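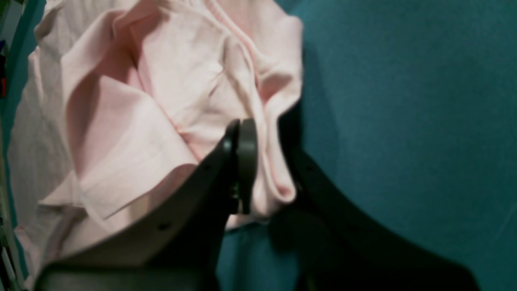
Tuesday, January 24, 2023

Flavoured water bench, day two of the raspberry. Writing this up while the last lot chills because if I leave it till tomorrow I'll have forgotten which jug was which, and the masking tape has already come off one of them.

So, where we'd got to. The Fulum base (filtered, pinch of citric, tiny bit of sugar) was fine on its own but a bit flat once it had any fruit in it. I'd been blaming the raspberries, poor things. This morning I made a plain batch with nothing but acid in it and tasted that against tap water, and it was the acid all along – too little, and it goes on the front of your tongue and then vanishes. I bumped it up and it woke right up. Should have done that first! I wrote "check the base" in the margin back on the peach pages and then walked straight past it.

Batches today, all in the one-litre jugs:

Batch A. Raspberry, cold steeped overnight, strained twice. Lovely colour, smells like jam, tastes like water that once stood beside some jam. Weak. I still drank the whole tasting cup, mind you.

Batch B. Same fruit, steeped warm and then chilled hard. Much more flavour, but cooked, a bit like the syrup at the bottom of a tinned fruit cup. Not unpleasant. My kids would love it. I don't think it's what we want on a label that says "crisp".

Batch C. Cold steep, plus 8 mL of the Goltby raspberry concentrate. This is the one. Bright, a little tart, and the smell and the taste match for once. There's a faint perfumey thing at the end that I noticed on the second sip and couldn't un-notice afterwards. Left it uncovered on the bench for 20 minutes and it faded. Could be the concentrate needs to breathe, could be my nose got bored.

Batch D. Batch C with mint. No. Toothpaste. Poured it on the lemon tree.
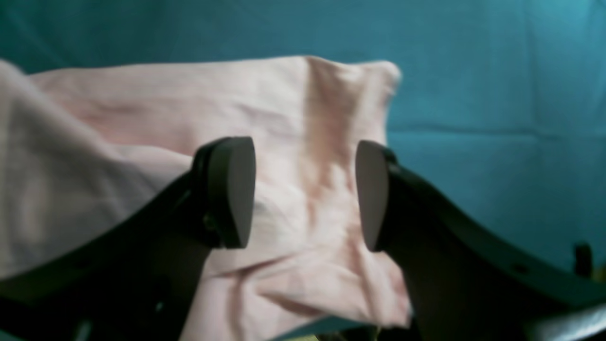 Two black fingers and the pink cloth, teal behind.

Bought in the competition as well, for comparison. The Flulden raspberry is sweeter than I remember, properly sweet, and it has that slightly slippery feel that stays on your teeth. I used to love it when I was at uni and bought it after every netball game, so I was a bit sad about that. Had another go after lunch in case it was just following on from something tart, and no, same again. The colour is very close to our A, which I found funny considering how different they taste.

The Fikre one is fizzy so it's not a fair fight, but gee it's nice. Hardly any sweetness, good honest berry smell when you crack the lid, and the bubbles do a lot of the work that our acid is trying to do. If we ever get the carbonator going again I want to run Batch C through it before anything else. The regulator is still sticking, by the way. I gave it a wiggle and it hissed at me, so I turned it off at the bottle and left it alone. Please don't use it until it's been looked at.

Temperature notes. I tried C straight from the fridge, then on the bench till it came up to room temp. Cold is much better. Warm, the perfume comes forward and the tartness goes a bit metallic. That worries me because people will leave these in a hot car and then complain, and fair enough too. I'd like to try a little less concentrate and a touch more real fruit and see if it holds up any better.

Freezing! I put a bottle of A and a bottle of C in the freezer to see if they'd make a decent slushie for sports bags. A froze clear as you like with all the colour pulled into the middle, so you'd get plain ice first and then one enormous mouthful of raspberry. C was more even but the lid had lifted. Leave more headspace next time, I filled them right up to the neck like a goose.

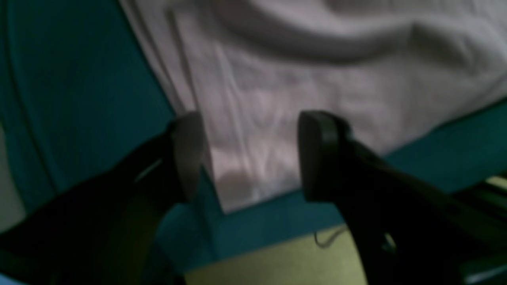
Costs, quickly, before I forget. The concentrate works out at 57 cents a litre at the strength I used, and the fresh fruit is well over that even at the market price, with half of it ending up in the strainer. I asked about frozen seconds and they're getting back to me. If those come in cheap then the less-concentrate version starts to make sense on paper as well as in the mouth.

Housekeeping: the small scales are reading 2 grams over. I've stuck a note on them. All of today's weights are already corrected, so don't go correcting them again. The fine strainer has a hole near the rim and the seeds have found it. And whoever rinsed the peach jug, it still smells of peach, so I used it for the plain batch by accident and had to make that again.

To do:
Batch E, half the concentrate, extra fruit, cold steep
Repeat C with the lid on and the lid off, taste blind
New fine strainer
Ring about the regulator
More citric, we're down to the bottom of the tub
Book the proper tasting for February, once E has been through the fridge and the hot windowsill

Last sip of C at five o'clock, very cold, after a packet of salt and vinegar chips. Delicious. Don't count that one.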